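So the Zorkitz grippers finally turned up in January, and I've had a proper go at them now. You get a pair, one for each hand, with a marker cube on top of each and more cable than I'd like. Mine were $176 plus postage, which I reckon is fair for a hobby kit.

Squeezing them feels odd for the first 10 minutes — a bit like eating chips with barbecue tongs — and then your hands just sort it out. My favourite colour wasn't on offer, but oh well! Drawstrings are my new benchmark.
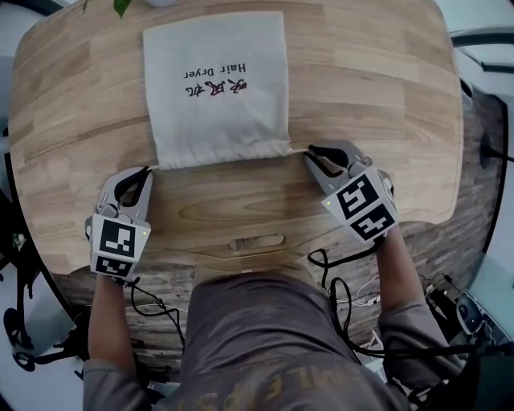

The soft pads are the best bit, and Cledwyn Parry (who has the older Stumum set) is already jealous. I'm aiming for 100 goes before I write up the software.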